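Talk notes: can a machine clear up yet?
Fliltley meetup, April 1, 2025

**Opening**

- Ask the room who has a robot vacuum. Then ask who has a machine that puts dishes away. Wait for the hands to go down.
- Floors are mostly one job. Picking up after people is many small jobs, and the objects change every time.

**Why I use throwaway dishes**

- Cheap, light, easy to replace. I bought a pack of 100 in December and most are still fine.
- They bend. Squeeze too little and the dish slips, too much and the rim folds.
- The flowered cloth matters too. A lot of vision software is tuned on plain gray benches, and homes don't look like that.
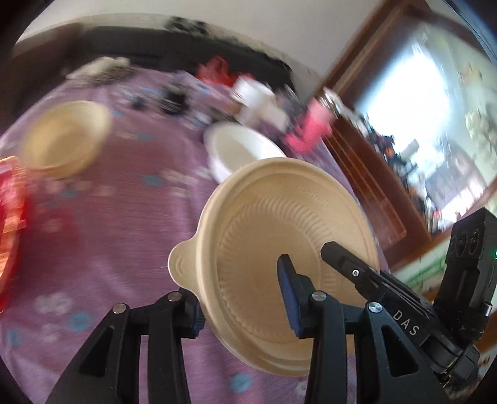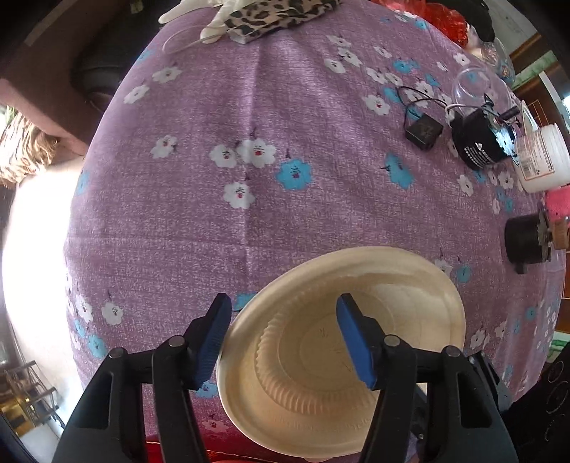
*Molded-fiber dishes held between blue pads, over flowered purple cloth. First one is a bowl with a small tab handle.*

**What the numbers say**

- Vunau, our test project, has 1132 logged pickups so far. Read the number slowly, then move on.
- Best run: almost 40 dishes in an hour. A person does that in a few minutes while talking on the phone.
- Most of our failures come at the grasp. Putting down is second - usually the dish sticks to a pad.

**Shop floor (keep short)**

- The Posport packing line does better with the same kind of dish. Same size, same spot, same way up.
- At home the dish may be next to a cable or a glove, and the machine has to leave those alone.

**Answer to the title**

- One kind of dish, one table, someone nearby: yes, slowly.
- A whole room after dinner: no.
- Take questions. If cost comes up, go to slide 2 of the backup set.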